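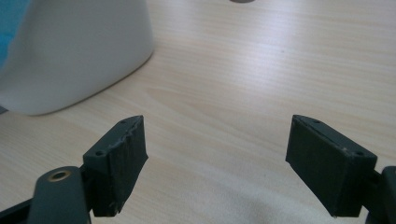
The light wooden tabletop.

Review: Kavari Work Table, Model 1702

The Kavari table was placed in our shared study room in March and remained in daily use for 90 days. Assembly required one person and the hex key supplied. The printed instructions omit step 6, and Kavari sent a corrected sheet on request.

The top resists pencil and ink well. Hot cups left faint rings, which did not respond to the maker's recommended oil. The legs stayed level on carpet but needed adjustment on tile.

At a price of $300, the table is recommended for reading and office work. It is not recommended for dining areas.

Reviewed by Nomvula Venter, Furnishings Office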